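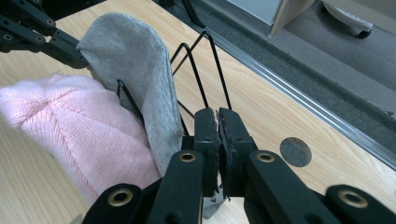 Photo : rédaction de Sutport

Sutport — L'atelier de retouches de la rue du Lavoir rouvrira ses portes en septembre

Bonne nouvelle pour tous ceux qui gardent au fond d'une armoire un manteau à la doublure fatiguée ou un pantalon trop long de deux doigts : l'atelier de retouches de la rue du Lavoir, fermé depuis le printemps pour cause de travaux, accueillera de nouveau les habitants de Sutport à la rentrée. L'annonce a été faite le 20 août, au cours d'une petite réunion publique qui a attiré plus de monde que de chaises, et où l'on a parlé ourlets, fermetures éclair et boutons perdus jusqu'à une heure assez tardive pour un soir d'été.

Les plus anciens se souviennent que le local a d'abord été une mercerie, puis un dépôt de laine, avant d'être repris en 2000 par l'association Povitz, qui y a installé ses premières machines à coudre et une grande table de coupe que l'on a dû monter par la fenêtre (l'escalier, lui, n'a pas changé). Depuis, on y vient de tout le quartier, et même de Griltau les jours de marché, pour faire reprendre une veste, apprendre à poser une pièce au coude ou simplement demander conseil devant un tissu qui s'effiloche.

Les travaux étaient attendus de longue date. L'installation électrique avait beaucoup vieilli, et l'hiver, il fallait choisir entre le radiateur et le fer à repasser, ce qui donnait lieu à des négociations restées célèbres parmi les habitués. Tout a été refait, ainsi que l'éclairage au-dessus des machines, et le sol de l'arrière-salle, qui penchait si franchement que les bobines finissaient toujours contre le même mur. La surface totale atteint désormais 100 mètres carrés, grâce à la réunion de deux pièces autrefois séparées par une cloison — un vrai confort pour les cours du soir, où l'on cousait un peu coude à coude.

Côté activités, l'essentiel demeure. Les retouches simples se feront toujours sur place, avec un dépôt le matin et un retrait dans la semaine. Les cours pour débutants reprendront aussi, complétés par un atelier de raccommodage ouvert aux enfants accompagnés, dès huit ans. La nouveauté, et elle est belle, c'est la tissuthèque : les chutes et coupons donnés par les habitants seront triés par matière et par couleur, puis proposés au poids. La collecte lancée au début de l'été a déjà permis de réunir environ 300 kilos de lin, de coton, de velours et de lainages, et il y a là de quoi faire rêver n'importe quelle amatrice de patchwork.

Une petite exposition accompagnera la réouverture. Elle sera consacrée à l'histoire du textile dans la vallée, où la première mention d'un foulon remonte à 1584, et présentera des carnets d'échantillons, des factures joliment calligraphiées et des outils prêtés par des familles de la commune. Ceux qui possèdent encore de vieux patrons ou des photographies des filatures sont chaleureusement invités à les apporter — ils seront numérisés et rendus le jour même.

Le café Buenaventura, juste en face, prêtera sa terrasse pour le goûter d'inauguration et servira, nous promet-on, sa tarte aux prunes. Chacun peut venir avec un vêtement à réparer, un seul pour commencer, afin que tout le monde ait son tour.

Les inscriptions aux cours se prennent dès maintenant à l'accueil de la mairie de Sutport, aux heures habituelles d'ouverture. Les dons de tissus, propres et pliés, peuvent être déposés au même endroit, dans des sacs fermés. Les fils, boutons et rubans sont également acceptés, mais pas les oreillers ni les couettes.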